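4. Teaching the gripper to tidy a worktop

Right, you've got Swai running and the practice kitchen loads without grumbling. Now for the question everybody at Ullcombe asks me: can it do the chores yet? Some of them, slowly. I'd trust it with a sponge in the simulator. I wouldn't give it my mugs (Geetha did, and we drink out of paper cups now).

1. Open the Chores tab and pick Clear Worktop.
2. Set the speed to 5. It goes much higher, but leave that for later!
3. Press Home and wait for the arm to settle.
4. Open the fingers fully and switch to the wrist view.
5. Choose one soft item and press Try.
6. Let it run 200 tries before you change any settings. I usually start mine on a Friday and go home.

Note: if you get message 831, the arm has lost its place. Press Home again and carry on from step 4.

Caution: a good score in the simulator doesn't mean it's ready for a real kitchen. Ours folded tea towels beautifully on screen and then dragged a real one straight into the sink. Keep your hands clear and stay by the stop button the first time you try it on the bench. 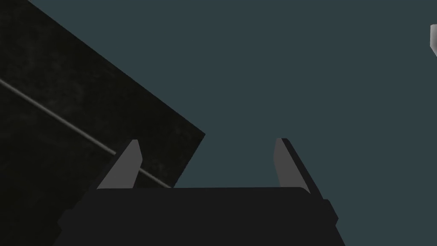 Wrist view in the simulator, fingers open and nothing held.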